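Print | E-mail

3.2 Multiple jobholding and reported hours

The household survey counts a person once, whatever the number of jobs held, while the payroll survey counts each job. A region can therefore add payroll positions with no change in the number of people at work. We compared the two measures for Irngate and Gredow over 11 quarters, using the January benchmark as the base.

In Irngate, payroll positions grew faster than employed persons in all but two quarters. The gap was widest in food service and warehousing, where second jobs of more than 20 hours a week were most often reported. In Gredow the two series moved together until the Harnenel plant cut its night shift. After that the share of workers with two or more employers rose by four percentage points, and median weekly earnings per person fell slightly - hours rose over the same period.

We do not treat multiple jobholding as a sign of weak demand by itself. Some workers take a second job when openings are plentiful, and the survey does not ask for a motive. The Alcaraz adjustment, which weights second jobs by hours, removes part of the gap in Irngate but very little of it in Gredow. Kitchen work, paid by the shift in both regions, is the largest single category of second job (Figure 4).
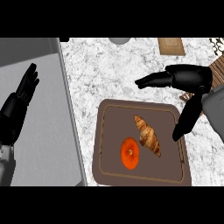 Figure 4. Kitchen setting, simulated, with marble countertop.

One reader of the draft objected that the hours weighting understates the strain on households, as two short shifts at separate sites cost more in travel than one long one, and asked that commuting time be added to the Gredow series.

Print | E-mail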